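Jovita Barrera came home from Plenthorpe with third place, and she is still a little surprised. It was her first sidecar season as a driver, after many years as passenger for Isauro Serrano.

"In the chair I knew every bump with my back," she says. "Now I must look at the road, and I find this more difficult."

Her new passenger is Haf Foulkes, who did not race before September. They tested for two days at Drilldale, mostly starts and left corners.

"Haf moves early, and that is good for me," Barrera says. "If she is late, the wheel lifts and I lose the line."
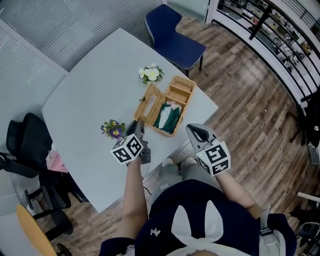
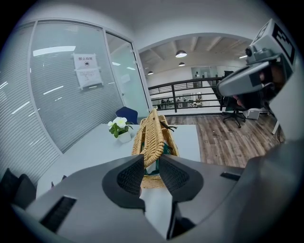

Motorsport / Sidecars
1/29/21

The engine stays the same this year, but the front brake is new. Barrera paid for it herself, and she does not hide that money is a worry.

"I have no big sponsor - only people who like us," she says. "We will do Lallside and Ventura, and then we look at the account."

Does she think about the title? She laughs at the question.

"I think about the first corner at Lallside. Last time I went in there much too wide."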